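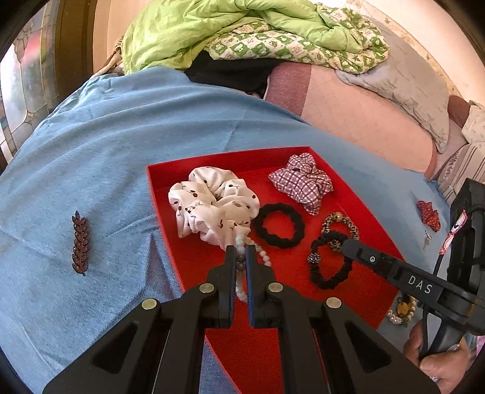

Hair ties and bead bracelets are checked twice a year at Drostosholm, in July and again in September, before they go back into the guest rooms. The sheet covers anything with elastic, a glued ornament or strung beads. Small lots are checked in a shallow box so that a dropped bead stays inside it. The leopard-pattern tie with the gold-toned ornament and the black tie with the studded ball need the most time, as both carry a hard part on soft fabric. Plain ties go quickly.

Sheet completed 10 July 2022. Items on the register: 83. Withdrawn: 13.

1. Work surface
Spread a plain cloth and put the tray on it. Check the tray rim for chips and sharp spots.
Result: OK
Comment: Keep using a cloth. Beads roll a long way on the bare floor in the Hollenstein room.

2. Elastic, fabric-covered ties
Stretch to double the resting width and let go. Repeat three times. Listen for cracking.
Result: OK, four withdrawn
Comment: All four were thin ties from the Kokum multipack. Scrunchies passed.

3. Seams on scrunchies
Turn the gathers and look for open stitching where the ends of the tube meet. The cherry print has wide folds, so open them one at a time.
Result: OK, one repaired
Comment: Repair was a plain one, about an inch long — same thread as last time.

4. Glued and wired ornaments
Pull gently, then twist a quarter turn each way. Run a fingertip over the stones. Anything that catches skin will catch hair.
Result: five withdrawn
Comment: Do not re-glue. We tried it last September and three let go again.

5. Strung beads
Hold the strand up by one point and let it hang. Look for gaps showing cord. Check each bead hole for a chipped edge.
Result: four withdrawn
Comment: Cord had frayed on all four. Beads saved in the Mulley tin for restringing.

6. Sorting before return
Lay ties and bracelets in the tray, with no more in it than you can see without moving anything. Clips, bows and pendants stay outside on the cloth and get their own check.
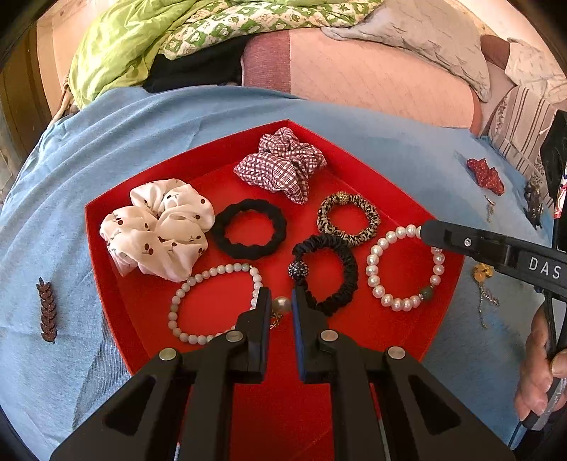

7. Clips, bows and pendants
Open and close each clip ten times. Check chains for open links and bows for loose backing.
Result: OK
Comment: The wheat-ear clip is fine to go back. Check thin chains on both sides of the pendant, not only at the clasp.

8. Small parts
Any item with a part that comes off in the hand is withdrawn the same day. Nothing with beads goes in the family rooms.
Result: OK
Comment: Family room baskets now hold plain ties only. Door card still needs changing to match.

Open actions
— Order 200 plain ties, not the Kokum ones.
— New cord for restringing.
— Reprint this sheet with more room under item 4.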